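Bedroom Tips I Tried and Mostly Stopped Believing
by Shiuli Mollah
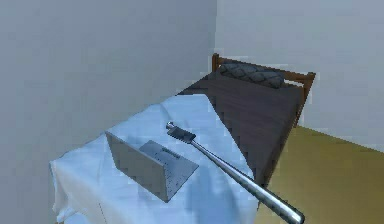

I have read a lot of advice on keeping a bedroom clean and I do maybe a third of it. The rest either does nothing I can detect or makes more work than it saves. Take my grumbling for what it's worth, I've only ever tested these in my own house.

Baking soda on the mattress. Every page has this one. You sprinkle it on, wait, vacuum it up, and the mattress is supposed to be fresh. I did half of a mattress and left the other half alone, then had my sister-in-law sniff both sides without telling her which was which. She picked the wrong half. What I will say is that the powder works its way into the quilting and you will be vacuuming it out for weeks. Plain vacuuming with the upholstery head, slowly, and an open window is what I do now.

Vinegar in the rinse. It won't hurt cotton sheets and it may help a bit if you've been using too much detergent. Try using less detergent first. The scoop that comes in the box holds far more than a normal load needs.

Dryer balls. I bought the Pundex ones. My towels took 2 minutes less, once, and the next week they took longer. They are now cat toys.

Washing sheets. Once a week if you sweat or the dog sleeps there, every other week if not. Kiros Ayele, who wrote in after my last page, washes his every third day and says I'm disgusting. Fine.

Squeaky bed. Don't start with candle wax. Tighten every bolt first, and I mean get down there with the right size wrench, because fingers won't do it. If it still squeaks, have somebody sit on each corner in turn while you listen underneath. On a wood frame it's nearly always a slat rubbing on the rail. A strip of old felt or a cut-up sock under the end of the slat fixes it. Wax lasted me until January and then I was back on the floor with a flashlight.

Scuffs on painted walls. The white melamine sponges do work, I'll give them that. They're also a very fine abrasive, and on flat paint they leave a shiny patch that shows worse than the scuff did. Damp cloth and a drop of dish soap first. If you must use the sponge, try it low down behind the bed.

Furniture polish on a headboard. Skip it. Most modern finishes are sealed and the polish just sits there collecting dust. A barely damp cloth, then a dry one.

Lavender sachets against moths. Smells nice. I had lavender in the drawer and a hole in the sweater. Wash woolens before you put them away and use a bag that closes.

Mattress flipping. Check the label. Plenty of them have only one sleeping side now, and you're meant to turn it head to foot instead. Bontu Yilma flipped hers and slept on the base foam for a month wondering why her hips hurt.

Next page: shower doors, and whether anything gets them clear.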